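Home | Articles | Household | Kitchen | Random page

Dish drying

Dish drying is the last part of washing up, when water is taken off plates, cups and cutlery before they go back in the cupboard. It can be done by hand with a towel or left to the air, and most households do a bit of both, depending on how many people stayed for dinner and how much of a hurry everyone is in.

Towel drying

The towel is the older habit in many homes, and a good one is a pleasure to use. Linen and cotton are the usual cloths - linen leaves less lint on glasses, while cotton is cheaper and softer in the hand. In the town of Dunby the weaving firm Halim once sold towels in 73 patterns, and families there still pass down the striped ones, thin as they are by now.

Air drying

Air drying asks for nothing but patience and a place to put things. Plates stand on edge so that water can run down and air can reach both sides, and cups are turned over, preferably at a slight tilt.

Racks may be made of wood, plastic or metal wire. Wire ones often have upright tines to hold plates apart, and many have a coating to slow down rust, which tends to start wherever the coating has chipped.
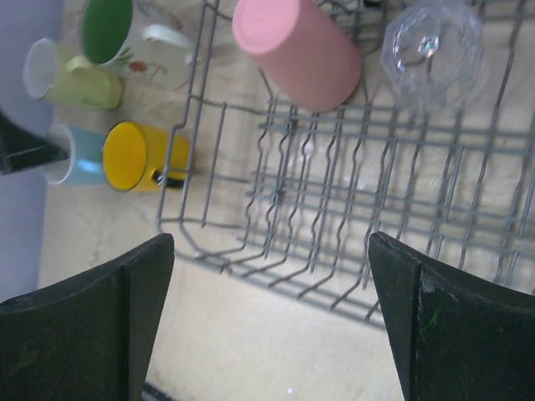
In local custom

In the hill villages of Drernura, the writer Tassanee Luangrath recorded a custom of drying bowls outdoors on a slatted bamboo shelf, shared by 4 households and moved through the day to follow the sun. The shelf was brought indoors in November, when the mornings turned damp.

See also: Dish towel, Draining board, Washing up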